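The Second Life of the Good Picnic

How one small town fell back in love with cloth napkins, proper cups and lunch on the grass

The first thing you notice at Camine Meadow on a June evening is how quiet the lunches and suppers have become. I mean the sound of them. The crackle of plastic wrap has gone, and so has the pop of clamshell lids. You hear a cork, a bit of laughing, the soft flap of a cloth being shaken out over the grass, and then people start to eat.

I have been going to the meadow for years, mostly with a sandwich in a paper bag, and I was slow to catch on. Then one evening the family on the next blanket unpacked a whole table's worth of things from a single canvas tote: a linen runner, six cups, a loaf, a jar of pickled carrots, and a napkin for everyone, each one folded into a square with a fork tucked inside. I went home and turned out my kitchen drawers that same night.

Picnic gear used to be a serious business around here. The Menon department store, on the corner of Ullari Street until it closed, gave a whole wall to it every summer, and its last picnic catalog ran to 40 pages. I have a copy on my desk, spotted with something that might be mustard. There are wicker hampers with leather straps, nested bowls in sherbet colors, and salt shakers shaped like acorns. One set promised "service for eight, with room for a chicken." I love that line more than I can explain.

Most of those sets have been broken up by now, and that is half the fun of collecting them. The Vustano flea market, which fills the old rail yard with 120 stalls on a good weekend, is the place to look. You won't find a full hamper for a fair price unless you get there before the coffee cart does. You will find single cups, orphaned plates, lids that fit nothing, and stacks of napkins tied up with kitchen string. Buy the napkins! They are almost always cheap, and they are almost always better than anything you could get new.

What makes a good one? Size, to begin with. Anything smaller than a dinner plate is a cocktail napkin and will let you down the moment a peach shows up. Weight matters too. A thin napkin blows away, while a sturdy one stays on your knee and can double as a place mat, a bread wrap or a pot holder when the coffee comes out. I like plain cloth with no pattern, in a color somewhere near toast or sand, and I have quit ironing mine altogether. A napkin with a few creases in it looks like it has been somewhere.

Color is where people get nervous, and they shouldn't. The old catalog sets were all matched, plate to cup to thermos, and it's a lovely look if you can find it. But you can get the same calm feeling from only two colors, one for the cloth and one for everything that sits on it. Start with the cloth, then shop for a single shade until you have enough to go around. It may take you a summer. Mine took two, and I enjoyed every bit of it.
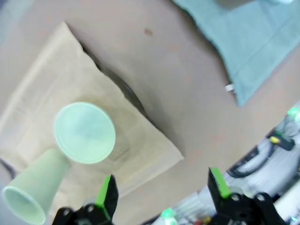
Mint is the green I keep coming back to. It has a cool, slightly old-fashioned look, like the inside of an ice cream parlor, and it gets along with every food I can think of, tomatoes most of all. It really comes alive on something warm and sandy — a pale green cup tipped over on a tan napkin, next to a little round piece in the same matte shade, and you're halfway to lunch already. Pastels like these are kind to wrinkled cloth as well. Shiny white china makes every fold look like a mistake, but soft green simply settles in.

Plastic is fine, by the way. I know some picnic purists who will only carry enamel, and I admire their shoulders. The walk from the Camine parking lot to the big oak is 659 steps (I counted, twice, with a full bag), and by step 400 you will be grateful for a light cup. Tapered ones stack best and take up hardly any room. Slip a folded napkin between each pair to stop the rattling, and save the flat pieces for the bottom of the tote, under the bread.

Wash everything the night you get home, hang the napkins over a chair, and leave the bag by the door. The meadow is open until dusk all through June, and the grass under the oak was cut last week.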